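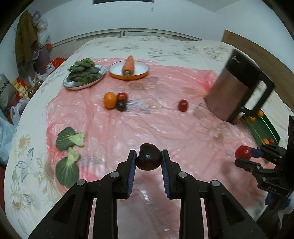
Dark fruit on a table with a floral cloth

Mullholm Community Orchard: Frequently Asked Questions

Who may pick fruit at the orchard?
Picking is open to residents of Mullholm and Dondero who hold a current permit. Permits cost £12 a year and run from January.

Where do I apply?
Applications are taken at the Trasari Road office, or by post. Please allow ten working days for a reply.

How much may I take?
Each permit covers one basket per visit. Fruit is for household use and may not be sold.

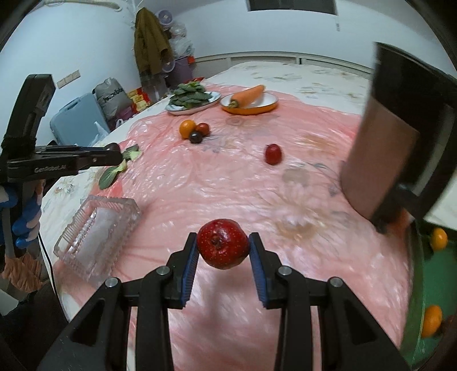
Are hedgerow berries included?
Yes, along the marked paths only. Children must be with an adult, and no fruit should be eaten until it has been identified with certainty. The office cannot identify fruit by telephone.

May I bring a dog?
Dogs are welcome on a lead, except in the nursery plot.

Is there parking?
There are 43 spaces at the north gate. Bus 51 stops at Chien Lane.

What if my permit is lost?
A replacement is issued free of charge once in any year.

Page last updated 26/09/2018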